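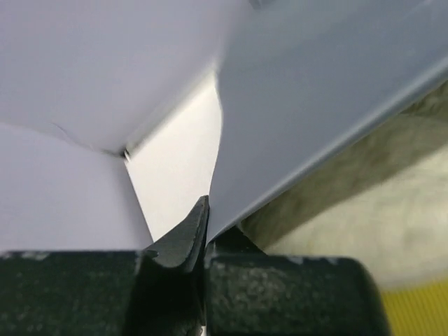 Packing Table, Winter Gallery
Posted November 23, 2018

Welcome to our small gallery from the packing room at Irside. We are a shop for paper goods and small household things, and every winter many customers write to us and ask how the parcels are made. So we put together this page, with a few notes under each part.

Sheets and flaps
We work mostly with plain white and gray material, without print. A smooth sheet is easy to fold, but it also shows every mark, so we ask all packers to wash their hands before they start. A fold should be pressed one time, slowly, from the middle to the outside. If you press it again and again, the line becomes soft and the flap will stand up later.

Our boxes come from Celeck in bundles of 50. Last January we tried the thinner board from Tapia, and for light things it was good – for cups and bowls it was too weak, and we had to send 13 orders a second time. Now we keep it only for notebooks and cards.
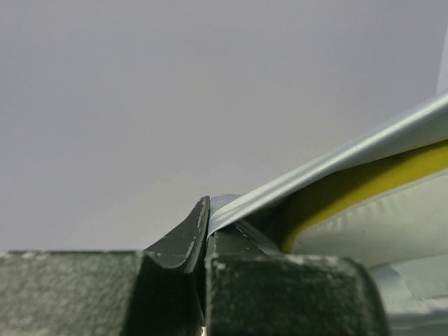
Quiet hours
In the afternoon there is less work at the table, and it is a good time to cut paper for the next morning. We like to keep the walls plain and the light even, as it is easier for the eyes when you look at white paper the whole day.

This season we expect to send 3,000 parcels, most of them with the Skornance wrapping set inside. The set can still be ordered without the box, please write it in the comment field of your order. More pictures will come in January, when the new shelves are ready.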